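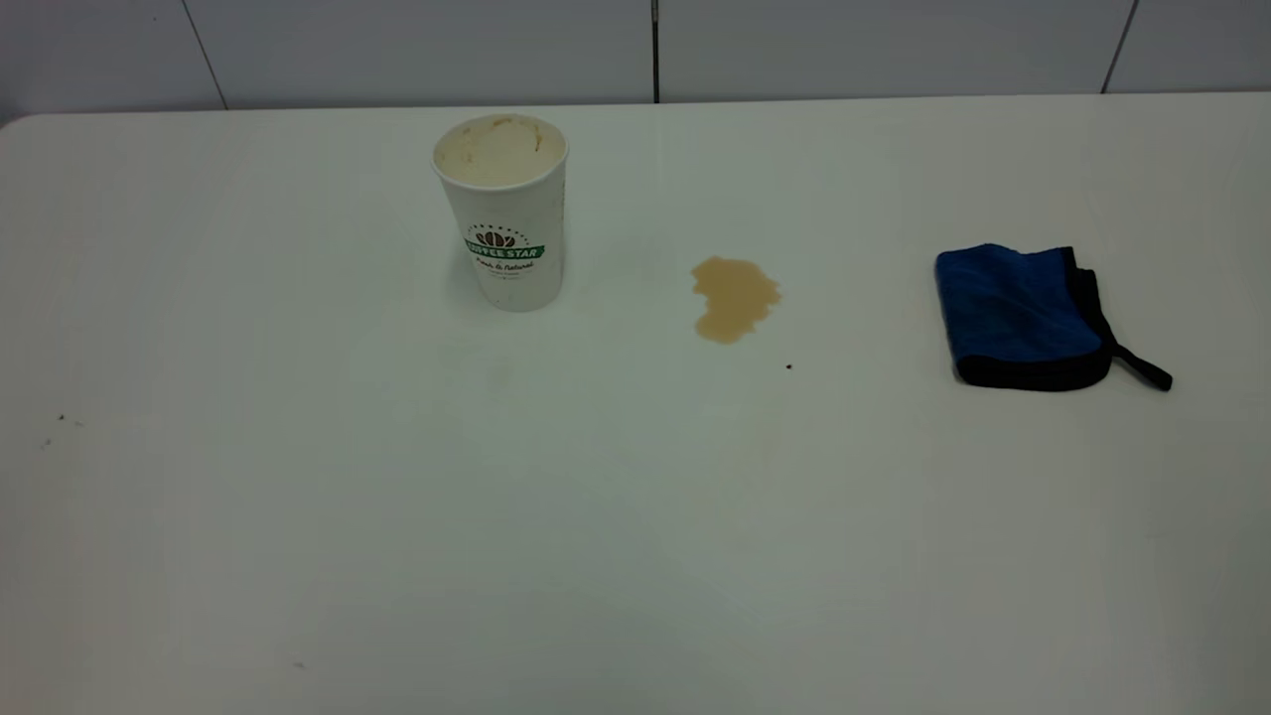
Usterance is a desktop program for recording and sorting demonstrations, the short runs in which a person steers the arm through a job so that a model can learn it. We bought one seat in August for our table-wiping work. The hardest part of that work is the start of each run, when the cup, the spill and the folded blue cloth have to be set out differently from last time. Usterance stores a still of every starting layout and lays the previous one faintly over the live view, so a milky tan puddle on a white table can go somewhere new. This feature alone saved us a lot of near-duplicates.

Recording is simple. One pedal starts a run, a second ends it, and a third marks it as bad. Nosipho Naidoo did most of the steering and had the pedals learned by lunch. We kept 473 runs from the first batch and threw out 65, mostly where the cloth was dropped or picked up by its loop.

Labelling is weaker. You can tag a run but not a part of one, so "reach", "grasp" and "wipe" have to be marked in another program. Katia D'Amico wrote a script for it – fine for us, less so for a team without a Katia.

Export to our training code worked first time. Opening a project slows down badly past 200 runs, and I would not want to try it with 3,000. Splitting by day helps.

The search box finds tags but ignores notes. Support answered my question on this within a day and said it was planned.

Pale liquids on pale tables are still a nuisance in the thumbnails, which are small and cannot be enlarged. You have to open the run to check where the spill was.

I would buy it again for the overlay and the pedals. Four out of five.

Madhu Chaturvedi
2023-10-14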